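Stolano workroom, inspection before table chores, February
Checked by: Sepehr Akbari
Question of this round: can we give the table wiping and sorting to a machine already, or is it still for people?

1. Hand-held grippers, left and right. OK. The finger plates close evenly. I opened and closed each one 16 times and felt no sticking.
2. Marker cubes. OK. Clean them only with a dry cloth.
3. Table. OK, it does not rock.
4. Cables on floor. NOT OK. See comment.

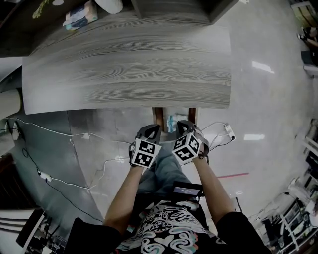

Item 4: power strip and cables on the floor, right side of the table.

Comment to 4: A person steps over a cable without thinking. The Gelter base has wheels and it will pull the cable or stop on it. Please fix the cords along the wall before the next round.

5. Bottle under the table. Remove. If it falls, the water goes to the power strips.
6. Wiping test, Gelter arm. PARTLY. It finished 7 wipes from 16 -- the others left crumbs at the near edge.
7. Emergency stop. OK.

Decision: wiping stays with people for now. Sorting may be tried again when items 4 and 5 are closed.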